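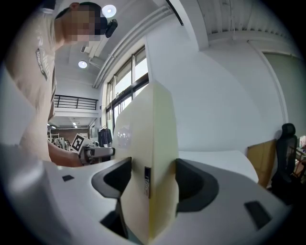
Ticket 2277 – upper level, ceiling lights going off by themselves
Opened by: Ludivine Boyer
Assigned: Issa Moussa
Site: Kanley, upper level and corridor below
Priority: normal (was low, changed by D. Surdu)
Status: open, waiting on part

Reported fault
Round ceiling lights on the upper level drop out with no warning, come back on their own after a minute or two. Mostly afternoons. Corridor underneath stays on the whole time. Not a power cut, kettle and sockets fine. Two people have asked if we can just leave the switch taped on – please don't, tried it, makes no difference.

First checks (Issa)
Switch by the stairs ok, no heat, no buzzing, terminals tight.
Breaker not tripped. Breaker for the upper level is labelled 'store', have relabelled it.
Swapped the lamp in the light nearest the column. Still went off.
Both round lights at that end go together so not a lamp fault. Should of started there.

Ludivine 14:10
Went off again while I was at the railing end. Off for less time than yesterday. Whoever is on the ladder, the shelves at the bottom are still in the way, cant get the long one round the corner. Could the stuff on them be shifted along a bit?

Issa
Shelves: moved what I could, rest is not mine. Ladder went up the other way in the end.
Had the cover off the first fitting. Driver inside is a Vover, marked 700. Very warm to touch even after five mins off. Second fitting is fed from the first so if the first driver cuts out they both go. That would explain it.
Will run it with the cover off and time it.

Timing, cover off
Run 1 – went off after 153 minutes
Run 2 – still on at 334 minutes, gave up and went home
Run 2 had the doors open downstairs and a fair draught coming up.

Domnica Surdu
So is it heat? If so is it the fitting or the ceiling? It's always been stuffy up there against the ribbed panel. Benoît says the same lights at Hinska did this and it was the driver every time, never the wiring.

Issa
Most likely the driver overheating and its cutout doing its job. Can't rule out a bad joint further back. Pipe run along the ceiling checked by hand as far as I can reach from the ladder, nothing loose. Past the column I can't reach without the tower.

Benoît Chauvin
Don't bother with the tower yet. Change the driver first, nearly an hour to get the tower up and you need two people. If it drops out again with a new driver then we look past the column.

Issa
Fine. Ordered one driver from Adams, they have it down as out of stock til August. Have asked for an equivalent, no reply. Trinidad is ringing them.

Trinidad Aranda
Rang. They can do an equivalent next week but it's a slightly bigger case, need the inside depth of the fitting before they'll send it. Can someone measure?

Issa
Will measure next time I'm up there. Cover is back on for now, two screws only, third one has gone down behind something on the shelves. If you find a short silver screw it's mine.

In the meantime
Leave the downstairs doors open in the afternoon if its warm.
No ladder work on the upper level after lunch without a lamp or torch with you.
If the lights go, don't flick the switch on and off. Note the time off and time back on and add it here.
If the corridor lights go as well, that's a diferent fault – ring me straight away and open a new ticket.

Ludivine 16:25
Off 15:52, back 15:54. Doors were shut, sorry.

Issa
Ta. Open them please. Depth measurement tomorrow first thing, Trinidad I'll text it you.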